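工房ノート 2021年9月 火曜日

小麦でんぷん糊の炊き直しと、Mamani家の植物標本帳の背固め

朝からずっと湿っぽく、作業場に入ったとたん紙がふにゃっとしているのが指でわかる日だった。こういう日は糊の乾きが読めないので本当は背固めをやりたくないのだけれど、標本帳はもう綴じ糸を抜いてしまっているし、ばらばらの折丁を積んだまま週をまたぐほうが気持ちが悪い。そういうわけで、まず糊を炊くところから。

先週炊いた糊は瓶の底のほうが少し水っぽくなっていて、匂いはまだ大丈夫そうだったが、思い切って捨てた。もったいないといつも思うし、いつも捨ててから晴れ晴れする。今回は水を500mlに増やして、でんぷんは前の晩から浸しておいた。上澄みを替えて、そこから弱火。75度を越えたあたりで急に木べらが重くなる。あの瞬間がわたしは好きで、毎回つい手を止めて見入ってしまい、底を焦がしかける(今日はぎりぎり無事)。透きとおってきてからもまだ火を止めず、へらから落ちる糊が帯のようにつながるまで練った。

冷ましているあいだは母屋の台所で休憩。筆文字の入った、口の縁が赤茶色の白い湯呑みを、わたしは勝手に工房の備品だと思っている。黒い字の筆の運びがなかなかよくて、標本帳の題簽を書き直すときの参考にしたいくらいだ。かすれは紙の目と墨の濃さで決まるのだとKristapsは言うけれど、筆を動かす速さのほうが大きいんじゃないかなあ。この話は先月もして、決着がつかなかった。

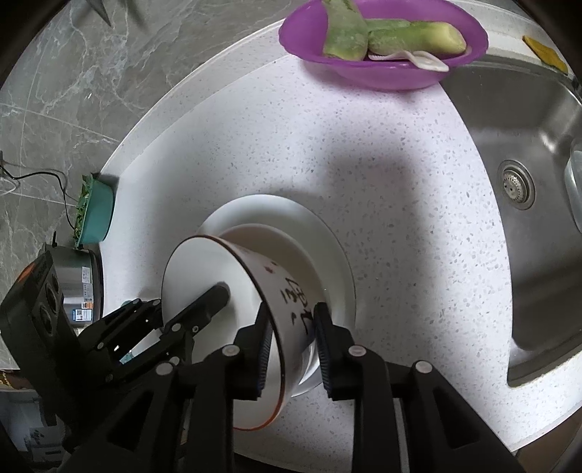

背の掃除

古い膠が思ったより厚く残っていた。地の側はぱりぱりで、竹べらを寝かせて入れるとうろこのように剥がれてくれるのに、天の側はまだ粘りがあって、無理をすると折丁の背の紙までついてくる。メチルセルロースを薄く塗って、ラップをかけて待つ。待ちきれずに一度早く開けてしまい、やっぱりまだで、塗り直した。次にこれを読む人へ、どうか待ってください。

剥がした膠の下から、前の製本師が裏打ちに使った反故紙が出てきた。活字の組まれた紙で、荷札か値段表の一部のように見える。「Stekik」という語だけがはっきり読めるが、店の名前なのか人の名前なのか、品物の種類なのかもわからない。水で浮かせて、吸い取り紙に挟んで別の封筒に入れた。封筒の番号は標本帳の番号に枝番をつけたもの。持ち主のMamaniさんには次の連絡のときに伝えること。きっと喜ばれると思う、ああいうものが好きな方だから。

標本そのものには今回さわらない。ただ、シダのページだけは台紙から葉先が浮いているので、間紙を入れ替えておいた。押された葉というのは不思議なもので、色はもうほとんど茶色なのに、目のほうが勝手に緑を足してしまう。昼に台所の深緑のかごに盛られた青菜を見たあとだったから、余計にそう感じたのかもしれない。

紙の選び方で迷ったこと

裏打ちはGernachの楮紙にした。最初はもう少し薄手のものを考えていて、実際に切るところまでいったのだが、標本帳は普通の本よりも開いたときに背へかかる力が大きい。葉や茎の厚みで小口側がふくらんでいるから、背だけ軽やかに仕上げても釣り合わないのだ。切ってしまった薄手の紙は、ページの破れの繕いに回す。端は鋏を使わず、水を引いてちぎった。毛羽が長く出て、今日の湿気がここでは味方になってくれた。

糊は二度濾してから、刷毛に含ませてみて少しずつ水でのばした。濃さの目安を書いておきたいのだけれど、言葉にすると毎回ちがうことを書いている気がする。前のページには「飲むヨーグルトくらい」とあり、その前には「ゆるいお粥の上のほう」とある。どちらもわたしの字だ。今日はその中間としておく。

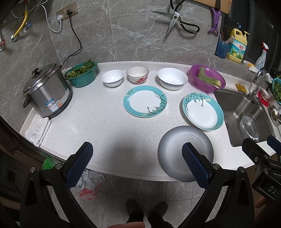

Agnese Rätsep
製本・紙修復担当(工房Nitix)

午後の続き。一層目を貼って、豚毛の刷毛で上からとんとんと叩き込んだ。折丁の谷に紙が沈んでいくのを見届けてから、二層目は目の向きをそろえて少し短めに。天地の端に余りを残しておくと、あとで花布を縫うときに邪魔になるので、ここは欲張らないこと。板に挟んで、重しは軽めのものを2つ。締め機は使わなかった。標本がつぶれるのが怖いのと、押しすぎると糊が折丁のあいだに回ってしまうのと、両方ある。

夕方に一度開けて様子を見たら、天の側の端がほんの少し浮いていた。細筆で糊を足して、骨べらで押さえ、シリコン紙を替えてまた挟む。風は当てないで一晩置く。本当は窓を開けたいけれど、外のほうがよほど湿っている。

残った糊は濾し器の上から冷たい水を張って、棚のいちばん下へ。瓶の蓋が固いので、開けるときは布巾を巻いてください。

明日以降
・浮きの確認。だめなら端だけ剥がして貼り直し
・反故紙の封筒を台帳に書き足す
・花布の糸。元の色に近い生成りがもう残り少ない
・題簽はKristapsと相談(湯呑みの字の話は抜きで)
・竹べらの先を研ぐ

コメント

Kristaps Avotiņš
題簽の件、了解です。墨の話は抜きにできる自信がありません。あと、天の側の浮きは膠がまだ少し残っているせいではないかな。明日いっしょに斜めの光で見てみましょう。

こより
いつも楽しみに読んでいます。メチルセルロースの待ち時間はどのくらいにされていますか。うちの教室だと2時間くらい置くこともあって、長すぎるのかどうか迷っています。

Agnese Rätsep
こよりさん、ありがとうございます。膠の厚みしだいなので時間では決めていなくて、端をへらで触って、ゼリーみたいに動いたら開けています。背の紙が丈夫なら、長めでもわたしはあまり気にしません。途中で乾かないようにだけ見てあげてください。

古本の虫干し
「ゆるいお粥の上のほう」でとてもよくわかりました。反故紙の続報も待っています。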